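Posted 9/4/25

1/ I'm moving everything out of the bathroom cabinet before the Tundengate move. One drawer in particular had 14 takeout bags folded into it. No memory of doing that.

2/ My rule for small stuff is one bin per room. The bathroom bin gets toothbrushes, combs, razors with caps on. Nothing wet and nothing that can leak.

3/ The bin I like is a plain rectangular one, beige with a gray rim and a handle slot cut into the short end. Shallow enough that you can see the bottom. I've bought deeper ones and things just disappear in them.

4/ Thank-you bags are good for the small loose items. They're clear enough that you can tell what's inside without opening them – tape a note on if you want, but I don't bother.

5/ Bag and bin, side by side:
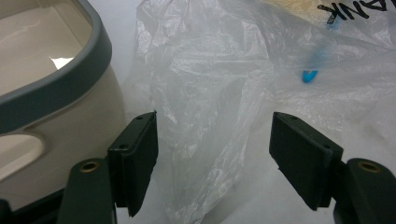
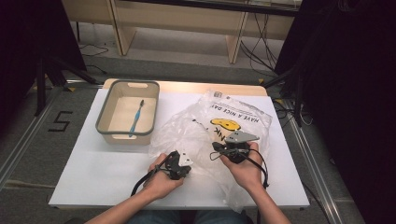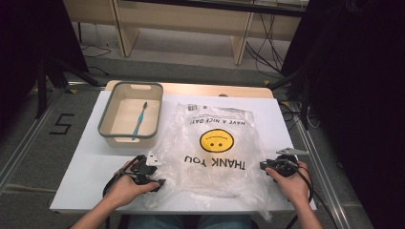
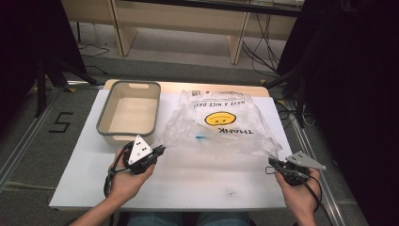

6/ A toothbrush goes in the bin on the diagonal if it's too long to lie straight. If you're packing more than one, alternate the heads so they don't rub together. Travel caps help. I lose travel caps.

7/ For the move itself I put the toothbrush in a bag first and then put the bag in the bin. Moving day is dusty and the bin has no lid.

8/ Don't knot the bag. Twist the handles and tuck them under. You'll want it open at 11 at night in the new place when you can't find anything, and a tight knot in thin plastic means scissors, and the scissors are in the kitchen box.

9/ Somebody asked about zip bags. They work fine. I have a drawer full of the other kind and I'd like to use them up before I buy anything.

10/ If a bag has a hole in the bottom, it goes in the recycling pile for the store drop-off. Check by holding it up to a window. The Azimi market near me has a drop-off box by the carts.

11/ Crumpled bags take up a lot of room. Flatten one on a table, press the air out from the closed end toward the handles, fold in thirds lengthwise, then roll. A whole stack fits in a shoebox that way.

12/ Bathroom is done except for the shelf over the sink – 2 more bins should cover it. Kitchen is next and I'm not looking forward to the spice rack.

13/ Will post the kitchen bins when I get to them. Probably starting with the utensil drawer.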